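关于我们

特鲁尼斯学校（Trurness）是一所全日制寄宿中学，设初中部与高中部，现有在校学生680人，其中住校生400人。学校的前身是伊格韦（Igwe）家族捐资开办的夜校，最初只教授识字与簿记，后逐步发展为完整的中学。校名取自旧校舍所在的坡地，迁入现址后沿用至今。

办学宗旨

本校以“学有所守，行有所度”为校训，重视基础学科，亦重视学生在集体生活中养成的自理能力。学校认为，寄宿教育的成效相当一部分取决于课堂之外的时间如何安排，因此宿舍、食堂、图书馆与教学部门由同一位副校长统筹管理，各部门每月举行一次联席会议，会议纪要在校内公布栏张贴。

现任校长奥卢瓦托辛·阿德比西（Oluwatosin Adebisi）长期从事地理教学，到任后主持修订了住校生管理章程，并将晚自习由统一两节改为初中一节、高中两节。修订后的章程自五月起施行，全文可向教务处索取。

课程设置

初中阶段开设语文、数学、外语、历史、地理、自然科学、音乐、美术与体育。高中阶段实行必修与选修相结合的制度，选修课程包括统计初步、地方史、戏剧文学、园艺学与应用化学。每名高中学生每学年至少修读两门选修课，其中一门须在本人主修方向之外。选课申请由班主任初审，教务处复核，名额不足时以高年级学生优先。

外语课程以英语和西班牙语为主。西班牙语教研组由阿尔达娜·奥利瓦雷斯（Aldana Olivares）负责，该组编写的阅读选本已在本校使用多年，内容以短篇小说、书信和报刊文章为主，每学年增补一次。 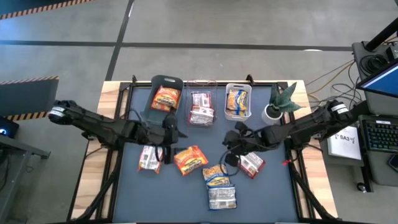 住校生的饮食由学校膳食科负责。食堂每日供应三餐，晚自习结束后另设夜间供应，开放至晚上九时四十分。膳食科与格拉维科（Gravico）签有供货协议，米面、食用油及干货由该公司按周配送，蔬菜与肉类则向本地农户采购。学生可自备少量包装食品，章程对此有明确规定：袋装零食应集中放入收纳容器，散放在容器之外的，宿舍检查时将提醒学生收好；开封后的食品须当日食用完毕，不得带入寝室床铺区域。对某类食物过敏的学生，家长应在入学登记表中注明，膳食科据此单独备餐。

宿舍与生活管理

学校现有宿舍楼三栋，以楼层为单位设生活老师，共18人。每层设公共起居室、洗衣间与茶水间各一处。茶水间提供开水，供学生冲泡饮品与简便食品，使用后由当值寝室负责清洁。寝室内不得使用任何加热电器。

生活老师每晚查寝一次，并填写值班记录。学生因病不能上课的，由生活老师陪同前往校医室，校医开具证明后通知班主任与家长。周末离校须由家长提前书面申请，返校时间不得晚于晚上八时。

膳食科每学期向住校生及家长征询意见，上一次共收回书面意见107份，内容多涉及夜间供应的品种、用餐时段与价格。各项意见经整理后分送有关部门，并在学期末以书面形式答复。

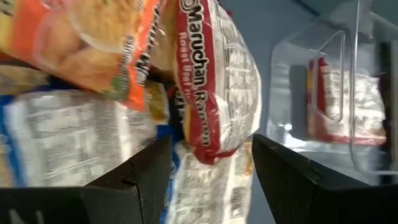 一位高中部学生的家长在意见中写道，孩子晚自习后常感饥饿，夜间供应若只有糕点和牛奶，学生自然会转而依靠方便食品，希望学校增设热粥与汤面，并适当延长窗口开放时间。膳食科采纳了其中关于热食的建议，现夜间供应每晚备有粥品一种、汤面一种。延长开放时间一项因与熄灯制度相抵触，未予采纳，书面答复中已说明理由。

图书馆与校园设施

图书馆位于校园中部，与佩雷尔克维茨楼（Perkelitz）相连。该楼原为仓库，改建后用作自习室与小型报告厅，周末向住校生全天开放。图书馆设中文、英文与西班牙文阅览区，另辟地方文献专柜，收藏与本地沿革有关的地图、族谱及旧报刊。学生凭学生证借阅，借期三周，可续借一次。

体育设施包括田径场、室内体育馆与两片露天球场。每日下午最后一节课后，各场地依社团排定的时段使用，其余时段供学生自由活动。

招生与联络

学校每年面向初中一年级与高中一年级招收新生，其他年级视学位空缺情况接受插班申请。申请人须提交成绩证明、健康证明及原就读学校的推荐信，并参加笔试与面谈。家境困难的学生可同时申请伊格韦助学金，助学金的评定与录取分别进行，申请结果不影响录取。

有意了解学校情况的家长，可与招生办公室预约参观。参观路线包括教学楼、图书馆、食堂与一间样板寝室，学期考试期间暂停接待。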